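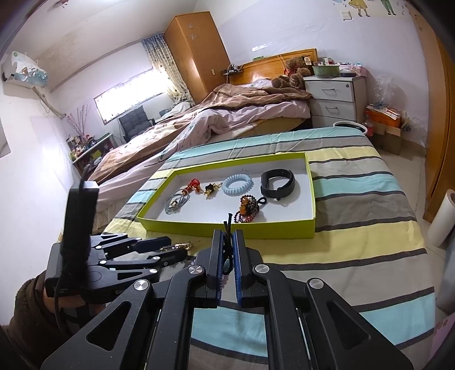

2019-09-27

Bench notes, dye room

Second round on the walnut hull bath. The first batch from March has been in the covered bucket all summer and smells like it. Strained it twice through muslin before anything went in. Color of the liquor is still a good strong brown, no visible mold once the skin was lifted off.

Skeins for today are the Surkgate wool, the plain two-ply, scoured yesterday and left to soak overnight. Weighed dry at 120 grams each. No mordant on the first set. Second set had alum and went in after lunch.

Brought the bath up slowly on the small ring. The big ring still runs away past the halfway mark and Elīna scorched a pot on it last week, so it has tape over the knob until the part comes from Vlachopoulos. I called them again this morning. They say it has shipped. They said that before.

Set 1, no mordant: one hour at a bare simmer, then heat off and left in the pot. Lifted a strand at the end of the hour. Medium tan, a bit pink. It will go darker as it airs, so not judging yet.

Set 2, alum: same time, same heat. Came out yellower than set 1, close to the Mutia sample card we keep by the sink, the one labeled 7. I like it less. Edgars likes it more and wants it for the blanket border.

Iron dip: took one skein from each set, 5 minutes only, in the separate pot. Both turned gray-brown quickly. The alum one is streaky on one side where it was tied too tight. My fault, I used the short ties. Retie loosely in 4 places next time with the long cotton.

pH strips are nearly gone and the ones left have been damp, so I don't trust today's reading and haven't written it down. Order more with the citric acid.

Rinse water was not clear after the third change. Left everything in the last rinse while I cleaned up.

To do:
- wash fastness test on all of it, with white cotton alongside
- light test strips in the south window, half covered
- ask Dradance if they still carry the undyed sock yarn
- label the iron pot again, the marker has come off
- empty the old onion skin jar

Print this entry
E-mail this entry

Comments

Elīna Lūse: The tape on the knob is not going to stop anyone. Can we just unplug that ring? Also the onion skins are mine, please leave the jar, I want them for Tuesday.

Edgars Kazlauskienė: Yes to set 2 for the border. How many grams are left unmordanted?

Elīna Lūse: There is another bag of the Surkgate on the shelf over the drying rack, behind the madder.

Search notes
Enter keyword
Go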